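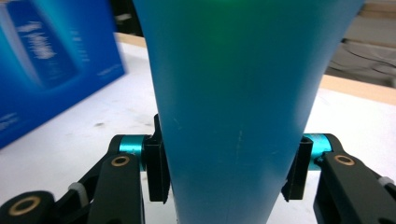 Hand-held gripper demonstration

A hand-held gripper demonstration is a short recording of a person doing a chore with a gripper in their own hand, made so that a learning system can copy the motion later. The person squeezes, the fingers close, and a camera on the tool records everything from the fingers' point of view. I've been making these at Kondura since February, and I still think it's the most fun way to teach a machine anything!

How it works

You pick a task (stand the cup up, move it over, let go) and repeat it with small changes each time. A normal batch for us is 200 takes of one task. Two pads do the holding, one on each side of the object, and the linkage behind them keeps them closing together. Afterward the software works out where the tool went and how wide the fingers were, and that becomes the training example.

Choice of objects

Tapered plastic things are a favorite of mine. If you grip one down low where it's narrow, it behaves very differently than it does higher up, and a system that has only seen one of those grips tends to get the other wrong. See-through or slightly cloudy plastic is worth including too, as light coming through it changes the color from one take to the next. Malcolm Mottram, who wrote our first task list at the Wellham workshop, liked plain wooden blocks. We argued about that a lot (I won, mostly).

Background

I used to clear everything off the table before recording. Brenda Gosling talked me out of it. Her view is that boxes and cables belong in the picture, since a real kitchen or bench has them, and our Tesfamariam set was so tidy that the trained arm got lost the minute somebody left a box near it. These days I leave things lying around and move them every few takes.

Common mistakes

Going too fast is the big one. Closing the fingers before you've stopped moving is another, and so is covering the lens with your sleeve. I throw out any take where I hesitated for more than 5 seconds, though the Trornora people keep theirs and label them as pauses.

See also

Teleoperation
Imitation learning
Parallel-jaw gripper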